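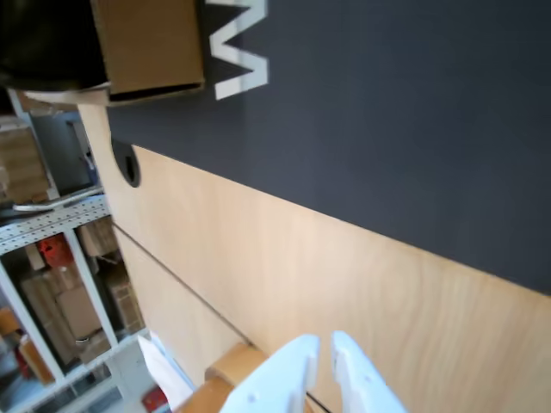 One respondent wrote that the desks were fine until the afternoon, when the light came in and she had to turn her screen to read it. Comments of this type were the most common in the open part of the survey, and they are the reason glare is treated here separately from overall light level.

4.2 Glare and surface colour

The Pusedside office was fitted out by Bakke with pale wood-grain desks throughout. Staff at 84 desks were asked to rate visual comfort on a scale of one to five, in the morning and again after lunch. Light levels were logged at each desk over 18 working days in April, using Filteck meters placed at seated eye height.

Morning ratings varied little between the north and west sides of the building. Afternoon ratings on the west side were lower, and the drop was largest at desks where the logged level went above 2,000 lux. Blinds were available at every window but were often left up - several people said they preferred the view and put up with the brightness.

Surface colour also played a part. A dark grey covering over part of the desk gives the eye a less bright area close to the screen, although it can make the bare wood beside it look brighter by contrast (Figure 4).
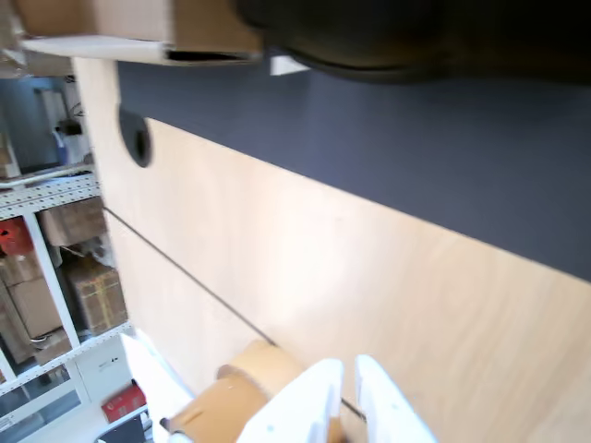
Figure 4. Pale wood-grain desk surface in sunlight, with a dark grey panel along one side.

We did not measure the reflectance of the desk surfaces directly. The values used in the model were taken from sample pieces kept by Bakke, and these may differ from desks that have had several years of cleaning and wear. The Tokell method, which we used to estimate glare from the logged levels, also assumes an even surface colour across the whole desk. It is likely to be less reliable where two colours meet.

Age and eyewear were recorded but are not considered in this section.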